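先说结论：Jornard 蒸馏厂的开放日值得去，但是一定要吃了早饭再去，鞋也别穿新的。我两条都没做到。

起因是上次去 Trestach 的时候在车站看到一张手写的海报，说秋天最后一锅天竺葵蒸完之前，厂里开放一天，参观免费，听讲解另收 4 欧。我当时拍了下来，转头就忘了，直到前一天晚上翻手机才看见。查了下车次，居然来得及，于是定了六点的闹钟，迷迷糊糊就出门了。

从车站过去有接驳小巴，不过我下错了出口，等找到站牌车已经开走。走路去也行，沿河一直走，过了石桥再上坡，大概 30 分钟。坡比我想的陡多了！路边全是收割完的薰衣草，灰扑扑一垄一垄的，看着像没睡醒的刺猬。远远就能闻到厂子，味道很难形容，青草、柠檬皮，再加一点点煮过头的蔬菜，越往上走那股蔬菜味越重，到门口反倒习惯了。

## 院子里

签到处发一枚布做的小贴纸，贴胸口就能到处走。院子左手边卸原料，拖拉机一车一车往里送天竺葵，叶子摸起来毛茸茸的，搓一下手上香半天。我问卸货的大叔能不能拿一枝，他直接塞给我一大把，害得我后面一整天都抱着它，像刚从谁的婚礼上跑出来。

蒸馏车间在老房子里，铜锅有两层楼那么高，地上很滑（我的新鞋就是在这里完蛋的）。带队的姑娘讲得特别快，我记下来的有这些：

- 最大的那口锅容量 3000 升，装料要人站在里面踩实，踩不匀蒸汽就会从一边跑掉
- 天竺葵割下来要先晾一晾再进锅，晾多久看天气，老师傅用手捏一把就知道
- 蒸出来的水和油一起流进一个长脖子的铜罐，油浮在上面，用勺子撇
- 剩下的花水以前直接倒进河里，现在装瓶卖，比精油还好卖

踩料那段还有个体验，小朋友们排队进去蹦，我很想排，看了看队伍里的平均身高，算了。

车间里热得不行，站一会儿眼镜就全花了。不过开锅盖那一下真的很震撼，锅盖用链条吊起来，白汽呼地一下顶到房梁，全屋的人一起"哇"，然后一起咳嗽。掏出来的废料还冒着烟，用叉子叉到推车上送去堆肥。听说山下好几家果园都来拉这个肥，要提前跟厂里打招呼。

## 吃的和买的

到中午我已经饿得眼冒金星。院子角落只有一个摊，叫 Berisha，卖一种夹羊奶酪和烤茄子的饼，现烤，排队的人绕了水井一圈。饼很好吃，边上焦焦的，奶酪咸得刚好，就是酱会从后面漏出来，建议坐着吃。我是站着吃的，所以现在围巾上也有一块。

旁边的长桌是附近几家小作坊合摆的。我最喜欢 Jamel 的肥皂，切得歪歪扭扭，用旧报纸包着，有一款里面混了碎橄榄核，洗手特别舒服。买了两块，回来路上就后悔没多买。花水我拿了一瓶 200 毫升的，瓶盖不太紧，放包里记得套袋子！蜂蜜也试吃了，味道不错，可是玻璃罐太沉，想到还要走下坡路就放下了。

下午有一场闻香课，在楼上的旧仓库。每人面前摆一排试香纸，闻完写下想到的东西。第一张我写"外婆家的衣柜"，旁边的太太写的是"牙医"，两个人互相看了一眼，笑了好久。讲课的老师说都对，鼻子没有标准答案。后面几张我就闻不出差别了，她让大家闻闻自己的袖子缓一缓，别说还挺管用的，虽然我的袖子上只有烤茄子。

## 给想去的人几句

停车场小得可怜，开车的话尽量早到。厂里收现金，刷卡机那天时好时坏。厕所在签到处后面，门把手要往上提才能开，我在里面差点以为出不来了。车间里的说明牌只有法语，讲解倒是可以用英语提问。带小孩的可以放心，院子很大，还有一只什么都不怕的鹅，不要喂它。

春天也有一场，四月，据说那时候看的是修枝和扦插，不开锅，人少很多。我更想看那个，育苗棚这次锁着，只能隔着塑料膜往里瞄，一盘盘小苗绿得发亮。
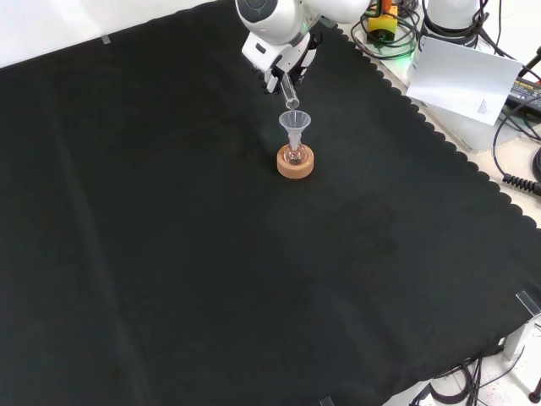
**Trestach，11/10/2018**

回程的车上补几笔。圆底小烧瓶里那点液体是淡淡的粉色，上面插着透明的小漏斗，我很喜欢这个颜色，想照着染一块手帕，回家试试用洋葱皮还是牛油果核。烧瓶底下垫的软木圈也让我惦记了一路，家里那只圆底花瓶老是站不稳，正缺这么个东西，改天去五金店问问有没有卖的。

那把天竺葵还在，叶子有点蔫了，车厢里坐对面的人已经打了好几个喷嚏，我把它挪到了靠窗这边。到家先插水里，挑两枝壮的剪下来扦插，能不能活看运气吧。鞋子明天再刷。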